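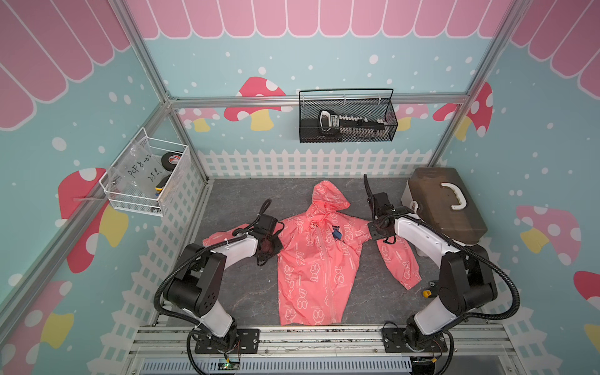
**The Siege of Steverberg: project report**
Rhodri Morgan, 09/12/2020

My project is about the siege of Steverberg, a small fort above the river Aler. The siege began in August 1090 and lasted 4 weeks. The garrison had 200 men, and their captain was called Swanepoel in the later chronicle – the older one gives no name.

I compared both chronicles. They agree that the water supply failed first, but they disagree on who opened the gate. I could not solve this question with the sources I had.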